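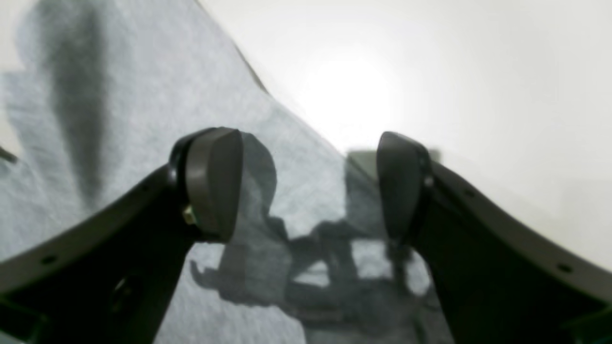 Will the Valis gripper fit an arm I have already built?

Any arm with a flat wrist plate and room for the Valis adapter will take it. The adapter ships undrilled, so the hole pattern is yours to lay out, and the gripper body bolts to the adapter from the front.

Valis Two-Finger Gripper Kit
Sold by Tarlow. Ships as parts, unassembled.

Overview

Valis is a curved-finger gripper for small arms built at home or in a shared shop. The fingers arch inward from a wide base and carry rounded, oval pads on pivoting joints. The arch leaves open space under the tips, so the gripper can straddle an object with some height to it and close on it near the top. The fingers are dark plastic with a matte finish. The pads are separate parts and can be replaced without taking the fingers off.

Both fingers are driven from one servo through a gear pair in the body. They open and close together and cannot be moved independently. If you need one fixed jaw and one moving jaw, this is the wrong gripper; look at the Tarlow parallel kit instead.

The kit is meant for light work: sorting, pick and place, handling fabric, holding a part while something else is done to it. It isn't rated for tool holding and shouldn't be used to carry a rotary tool of any kind.

Specifications

Maximum opening, pad to pad: 100 mm
Rated payload, pads in good condition: 600 g
Mass of assembled gripper without servo: see the label on the box, as it differs between print batches
Drive: one standard-size hobby servo, metal gears recommended
Supply: whatever the servo needs; the kit contains no electronics
Pad joint: pivoting, held by a screw at the base of the joint
Hex key required: 2 mm

The payload figure is for a rigid object with dry parallel faces, gripped at the center of the pads, with the fingers pointing straight down. It drops quickly once the wrist is rolled sideways, and the servo you choose will lower it further if it is a weak one. Set your own limit on your own arm.

In the box

Left and right fingers, printed and deburred
Pads with joints, plus a spare pair
Gear pair, one gear already bored for the servo horn
Body halves and adapter plate
Bag of screws and washers
Camera bracket for the wrist
Paper drilling template

Not in the box: servo, servo horn, hex key, thread locker, cable, camera. We stopped including a servo in May after too many people wrote to say they already had a drawer of them. The price came down accordingly.

Assembly notes

The full instructions come on paper with the kit. What follows covers the places where builds tend to go wrong.

Start with the gears. Center the servo electrically before the horn goes on, and keep it powered while you mesh the gears. Both fingers should stand at the same angle. If one leads the other by a tooth, the pads will meet off to one side and the whole grip will be skewed. You can hide this in software for a while. It is quicker to lift the gear out and set it again.

Fit the fingers next. Each has small round holes along the arm. Leave these open on a first build. They are there for tie wraps, a tendon, a sensor lead or whatever you come up with later, and they carry no load in the stock assembly. Don't run the body screws through them.

The pad joints go on last. Tighten the joint screw until the pad stops flopping under its own weight, then stop. The pad should still turn when pushed with a fingertip. Overtightening splits the joint, and the split usually shows up a week later. Thread locker is fine on the metal parts but keep it off the plastic, which some brands will craze.

Close the gripper by command in small steps the first time. The default limits in most servo libraries will drive the fingers past contact and leave the servo stalled. Find the position at which the pads touch, back off a little, and write that number down as your closed limit. Do the same at the open end before the finger roots reach the body.

Grip on cloth and soft material

A good share of the mail we get is about fabric. The oval pads handle felt, fleece and knit better than flat metal jaws do, with some conditions.

Approach from directly above and stop with the tips just clear of the surface. Open only a short way. A wide opening gathers too much material and the fold slips out from under the pads as they close. Lower until the pads press lightly, close slowly, pause, then lift. If the servo has a speed setting, 50 percent of full speed is a fair place to begin.

Thin woven cloth on a hard table is the difficult case, as the pads skate over it. Put something with give under the cloth. An old towel or a sheet of craft foam works, and so does a second layer of the same material.

Worn pads lose most of their hold on fabric long before they lose it on boxes. If lifts that used to work have become unreliable, swap the pads before you touch the code.

Using the camera bracket

The bracket puts a small camera on the wrist, looking along the fingers toward the tips. It accepts the Rondix board camera directly and most others with a strip of double-sided tape. Aim it so that both pads stay in view over the full stroke. If only one pad is visible when the gripper is open, tilt the camera down and try again.

Lighting needs attention. The fingers are dark, and a lamp on one side will leave their undersides close to black. The gripper also throws its own shadow onto the work, and that shadow changes shape as the fingers move. Simple threshold code will pick it up as an object. Two weak lamps on opposite sides do better than one strong one. A pale wall behind the bench can also push the automatic exposure the wrong way, so lock exposure by hand if the camera allows it – and lock white balance while you are in the menu.

Cable for the camera should run along the outside of the forearm with a loop at the wrist. Roll the wrist through its full range by hand, power off, and check that the loop never goes tight.

In a shared shop

Several of these have gone to shared workshops, where the arm is used by people who didn't build it. The notes below are from Awuor Okoth, who keeps the robot bench at the Mabula workshop and has fitted more than one Valis.

"Put the limits in the servo controller and not in the sketch. People bring their own code, and their code doesn't know where the fingers stop. Label the power switch. Keep the 2 mm key on a string tied to the base, or it will be gone by evening. I also mark the pads with a paint pen on the back so I can tell when a pair went on. When somebody says the gripper is weak, the first thing I look at is the joint screw and the second is the power supply. A supply that sags under load makes the fingers close, shudder and open again, and it looks like a software bug every time."

We would add that the fingers can pinch. The force is modest but the servo doesn't know what it has hold of. Cut power before reaching between the pads, and fit a switch that can be reached from where the user stands.

Maintenance

Wipe the pads with a damp cloth. Don't use solvent. Lint builds up in the pad joints if you work with fuzzy material and a dry toothbrush clears it. Look over the gear teeth when you change pads and put a trace of plastic-safe grease on them if they have started to click.

Screws on printed parts creep. Go around all of them after the first day of running and again whenever the fingers feel sloppy. If a hole in the plastic has stripped, go up one screw size or fit a heat-set insert – the bosses have enough wall for either.

Known limits

The gripper has no force feedback. Current sensing on the servo line gives a usable substitute, but the reading is noisy and needs filtering.

The pads don't reach a flat surface at full opening, owing to the arc of the fingers. The tips move up as they spread. Account for this in the approach height, or measure it at a few openings and put the values in a table.

Small hard parts, such as nuts and short screws, tend to roll out from between the rounded pads. The flat pad set handles them better.

Spares and options

Pad pair, standard oval
Pad pair, flat
Finger, left or right
Joint screws
Gear pair
Adapter plate, undrilled
Camera bracket

All spares fit every Valis body sold so far. Fingers are sold singly. If you order one, say which side, as they are mirror images and will not swap. Print files for the adapter plate and the bracket are supplied on request to anyone who has bought a kit; include the order reference when you write.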